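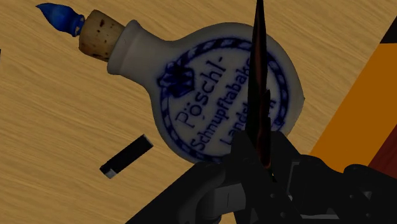 Household and Shop-Floor Chores: Gallery

Small objects, simulated handling

This page forms part of the Multcombe programme on everyday manual work and the machines that may one day take a share of it. The programme asks a plain question: which of the chores done daily in homes, shops and small workshops can a machine do now, to a standard that the person who normally does them would accept? The gallery opens with the smaller articles, which have proved the harder part of the work.

Picture 1. Clearing a tabletop, rendered view. A white ceramic snuff bottle lies on its side on a wooden surface, its cork still in the neck, with the black gripper close against the body. The blue label carries the words "Pöschl-" and "Schnupftabake".

Notes on the picture

The view is computer-rendered. Multcombe uses simulation for the early stages of each chore, and results obtained in this way are reported separately from those obtained on a real bench. A grasp that succeeds in simulation is entered as a candidate for bench work and carries no further standing.

Bottles of this general shape are of interest to the programme on account of the narrow neck and the wide, rounded body. A person will usually take such an article by whichever part is nearest and correct the hold while lifting. The machines under study do this poorly. They tend to settle on one hold before contact and keep to it, and a glazed, curved surface leaves little room for error.

Printed labels are a second matter. Shop staff returning an article to its shelf read the label at a glance, often with half of it hidden, and supply the rest from memory. In the picture the right-hand part of the lettering is partly covered by the finger of the gripper. Recognition under these conditions is assessed under the Ornano tasks, described below.

The chores under study

Clearing. Articles are removed from a table or counter and placed in a tray. The order is left to the machine. Breakage, spillage and articles left behind are all recorded as faults.

Sorting. Articles are separated by kind. The Ornano tasks use 47 household and retail articles, among them bottles, tins, stationery and small boxed goods.

Shelving. Articles are set upright with the label to the front. Of the 4 chores this is the one most often requested by shopkeepers, and the one in which progress has been slowest.

Wiping down. The surface is cleaned once it has been cleared. Work on this chore began in June and no results are given here.

Present position

Each chore is attempted 500 times in simulation before it is passed to the bench at Brotau. Clearing and sorting have both been passed. Shelving has been returned for further work on 3 occasions, chiefly on account of articles set down on their sides or facing the wrong way.

The programme's view at this stage is a cautious one. Clearing a table of sturdy, well-spaced articles can be left to a machine under supervision. Mixed tables, with fragile goods lying close to other things, cannot yet be left in the same way -- and most tables in homes and shops are of the second sort. Speed remains well below that of a person, although this matters less for work carried out after closing time.

The Morikawa workshop is preparing a set of comparison tasks carried out by hand, so that the two can be judged by the same rules. Pictures from that set will be added to this gallery when the tasks have been agreed.

Pictures may be reproduced for teaching purposes with acknowledgement to the Multcombe programme. Rendered views should be labelled as such wherever they appear.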